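# Gever 2: Recording and Review Software for Hand-Held Gripper Demonstrations

Gever 2 is a desktop package for teams that collect manipulation demonstrations with hand-held grippers and use them to train control policies. It handles recording, time alignment, segmentation, quality checks and export. The Automation Tools Group at Britis evaluated it during March as a possible replacement for the in-house scripts used on the garment handling project. This review sets out what was tested, what was found, and the conditions under which the group recommends adoption.

The evaluation used 400 two-handed episodes, all of them involving clothing: folding trousers, flattening shirts, and moving single items from one side of a table to the other. Clothing was chosen because it exposes weaknesses in perception software very quickly. A pair of jeans has no fixed shape, and hand positions that look correct in a plot may still correspond to a failed grasp.

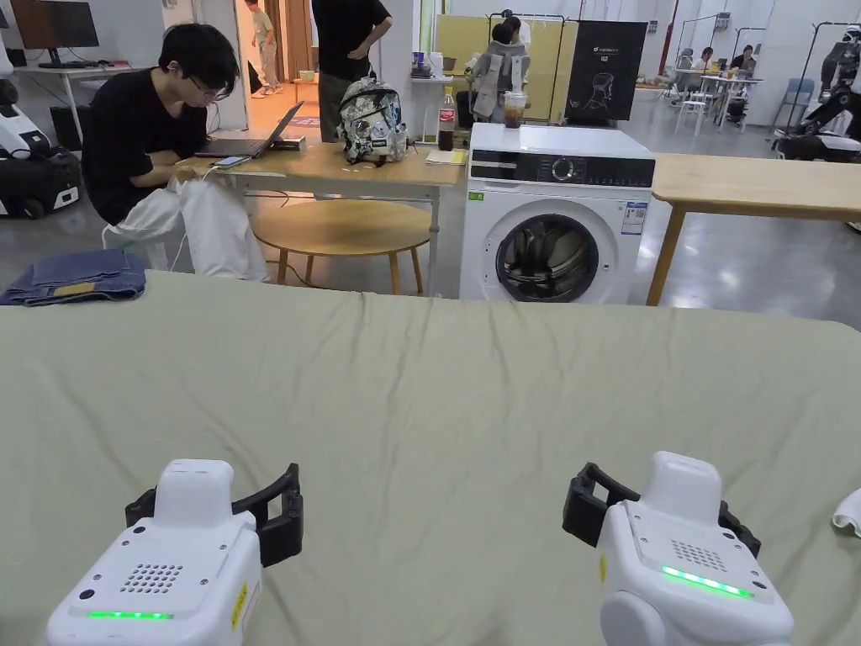

**Ornella Rizzi**
*Senior Reviewer, Automation Tools Group, Britis*

## Installation and setup

Gever 2 installs from a single package and requires a license file, which must be renewed each year. Setup on a standard Linux workstation was completed without assistance from the vendor. The first-run guide is clear, although it assumes that the reader already understands coordinate frames and clock offsets. Staff who are new to the subject will need support from a colleague.

Devices are described in a plain text profile. The left and right grippers each receive their own entry, and the software refuses to start a session if both entries carry the same serial number. The group's earlier scripts had no such check, and swapped hands were a regular source of lost data.

## Recording

The recording screen is simple and can be read from a distance. It shows the state of each stream, the remaining disk space and the current episode label. An operator starts and stops an episode by closing both grippers for a set time. The default setting was too short for folding tasks, where both hands often close together on the edge of a garment. After the setting was lengthened, false stops no longer occurred.

One limitation should be noted. Episode labels cannot be edited while recording is in progress, so a mistake must be corrected later in the review screen.

## Alignment and tracking

Time alignment is the strongest part of the product. Streams are matched automatically at the end of each episode, and any remaining offset is reported in milliseconds. Of the 400 episodes, 2 were rejected for alignment errors, and both rejections were found to be justified.

Position tracking was less consistent. The software estimates hand motion from visual features in the surroundings, and it performed well in furnished rooms with plenty of detail in view. Results were weaker when the camera was pointed down at a plain tablecloth for long periods. Gever 2 marks these sections in amber and offers to fill the gap with a smoothed path. The group advises against accepting this offer for contact-heavy tasks, as the smoothed path can pass through the table surface.

## Review and segmentation

The review screen places video, gripper opening and hand path on one timeline. Segments such as reach, grasp, fold and release are proposed by the software and confirmed by a person. Proposals for reach and release needed few changes. Proposals for fold were often late, and reviewers moved the starting point by hand in many episodes.

Duarte Prata, who led the policy training work, requested a filter for episodes in which a garment is regrasped. The search tool supports this, but the query must be typed out in full and cannot be saved under a name.

## Export

Export to the Filali planning format was reliable, and the files loaded without changes. Export to Skollitz is also offered, but it drops the confidence values produced by the tracker. Teams that depend on those values should write their own converter from the raw logs, which are well documented. A full export of the test set took 275 minutes and produced 885 gigabytes of data.

## Recommendation

The group recommends Gever 2 for teams that record two-handed demonstrations on a regular basis and have at least one person familiar with calibration. The automatic gap filling should be switched off in the shared profile before the software is released to operators. Teams working mainly with Skollitz should wait until the export problem has been corrected.

Requests for the test profile and the modified gripper settings may be sent to the Automation Tools Group through the internal service desk.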